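Oltwood film claims get a second look

Andance says its new Oltwood window film keeps a parked car cooler all summer. That is the pitch, anyway. The company has sent out 3,000 sample kits but no test results.
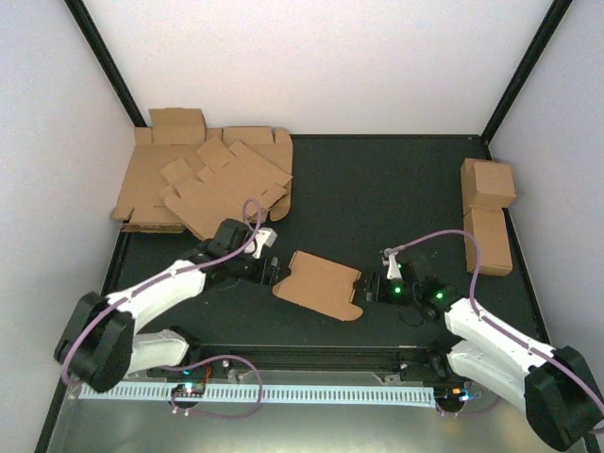
What the shops say

Roel Martens tints cars at Junonlow and isn't sold. "I've put it on 20 cars," he said. "Ask me in May." 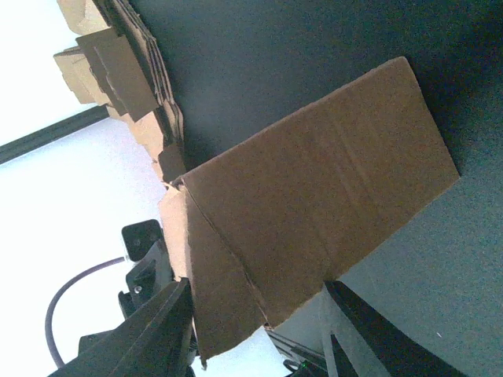

The price is $437 a car, well above most film. Kits ship flat to shops with no heat rating. Andance says the numbers are coming.

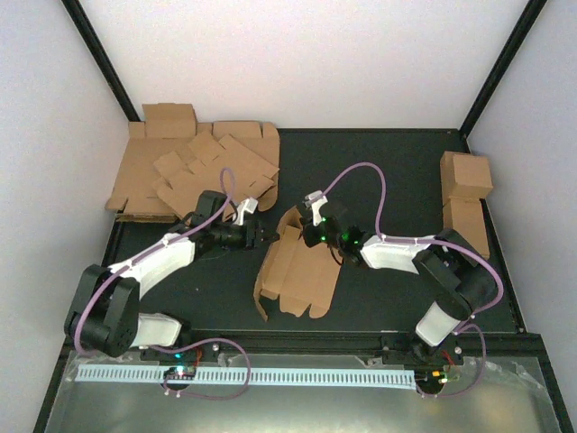
Does the warranty cover bubbling?

Only if an approved shop did the work, and Andance won't say which shops those are.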